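6 min read

This site uses cookies to remember your preferences. Accept | Manage settings

Baking and Storage Notebook, August
Subject: keeping quality of the Urban pan loaf under different wrappings
Entry opened in the early afternoon, after the morning bake

Continuation of the storage work begun with the previous flour delivery. The earlier entries compared the loaf with and without added milk powder. The present series holds the formula constant and changes only the wrapping and the place of storage. The formula is the standard Urban sheet as last revised, with no substitutions. Flour is the Nikico bread flour from the new delivery. The old sacks are finished and should not be looked for on the lower shelf.

Mixing

Dough came together a little tighter than in the last series. Water was left at the sheet value. The mixer was stopped once to scrape the hook, as usual, and the dough cleared the bowl shortly afterward. Windowpane was acceptable, with slight tearing at the edge. Dough temperature off the hook was within the permitted range, toward the upper end. The flour had been standing in the warm corner by the door overnight. It has been requested before that flour be moved to the inner store on the evening before a bake, and the request is repeated here.

Bulk fermentation was uneventful. Pieces were scaled, rounded, rested under cloth, and molded by hand. One piece was molded with the seam to the side and opened in the oven. It has been marked and excluded from the storage comparison, although it was retained for the crumb photographs.

Baking

Loaves were baked in the Gorent deck oven at 420 °F on the upper deck. The lower deck is still reading high at the back and has not been used for trial work since the spring. Steam was given at loading only. The loaves on the left side colored earlier than those on the right, and the tins were turned at the halfway point. The turning was omitted from the last written procedure by mistake. It should be restored.

All loaves were removed from their tins at once and cooled on wire racks with space between them. No loaf was wrapped until the center had reached room temperature. In the previous series two staff members wrapped at different stages of cooling, and the results for the plastic bags had to be set aside on account of condensation. For this series a single person wraps all loaves, and the time is written on the tag.

Wrappings under comparison

Plain paper bag, folded over twice and clipped.
Cotton bag, washed without softener.
Polyethylene bag, closed with a tie.
Unwrapped, cut face down on a board.

Loaves in all 4 groups are kept on the middle shelf of the dry cupboard. A duplicate of the polyethylene group is held in the refrigerator. It was included at the request of the teaching side, where the question of refrigerated bread is raised in nearly every course. The expectation is that the refrigerated loaves will firm more quickly than those in the cupboard. This is well established and the trial is not intended to contest it. The purpose is to have material on hand that students can press and taste for themselves.

Measurements

Firmness is taken on the center slices with the compression plate, crust discarded. End slices are not used. Mass is recorded at each opening and the loaf is rewrapped immediately. Readings are entered in Unonus under the series name, and a paper copy is kept in the back of this book. The electronic record lost its units column during the last export, and the paper copy was the only means of restoring it.

The series runs for 14 days or until visible mold, whichever comes first. Any loaf showing mold is to be photographed through the closed bag, logged, and discarded unopened. It is not to be cut, and it is not to be brought to the tasting table.

Observations so far

The unwrapped loaf has the best crust at the first opening and the driest crumb near the cut. The paper bag is close behind it in both respects. The cotton bag lies between paper and plastic and varies from loaf to loaf more than was expected. The weave of the bags is not uniform, and the two older ones are noticeably thinner. New bags of a single type should be obtained before the series is repeated.

The polyethylene group has lost very little mass. Its crust has gone leathery and will tear under a dull knife. Several tasters nevertheless preferred it for sandwiches. Preference and firmness should be reported separately in the summary table, as the combined score used last year concealed exactly this kind of result.

The refrigerated duplicates are firmer at every opening to date. Aroma is reduced when tasted cold and returns in part when the slice has warmed.

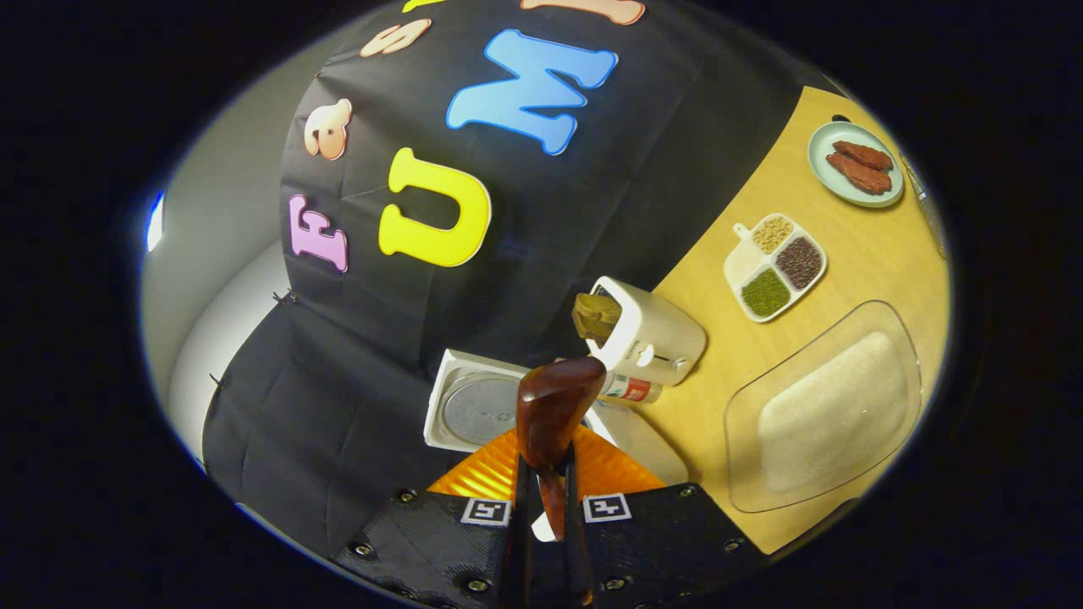
Reheating was added to the plan at a late stage. Much of the firmness in stored bread comes from changes in the starch that heat reverses for a short time, and a comparison made only on unheated slices says little about how an older loaf is used at home. For this reason a set of slices from each group is now warmed before tasting. The setting is to be the same throughout and is to be written on the tasting form. Slices are served promptly. Those left standing firm up again quickly and have been the cause of at least one contradictory score.

Tasting panels consist of 6 people, seated apart, with water and a plain cracker between samples. Samples carry letters only. The key is kept in the office and is not opened until the forms are in. Panel members who took part in the baking may attend but their forms are filed separately.

Outstanding points

The slicer guide has drifted and is giving wedge-shaped slices at the heel of the loaf. Slices for compression were cut with the hand guide in the meantime. The two methods should not be mixed within one day's readings.

The cupboard hygrometer was found lying face down and its reading is doubtful for the first night. The entry for that night is marked with a question mark in both records. It is not to be filled in by estimate.

Gorent service has been asked for a visit regarding the lower deck. No reply at the time of writing. If the deck is repaired before the series closes, the remaining bakes are still to be made on the upper deck.

More Nikico flour from the same lot should be reserved for the repeat. Sacks are to be labeled with the series name and stored off the floor.

Next opening is scheduled for the morning, before the ovens are lit.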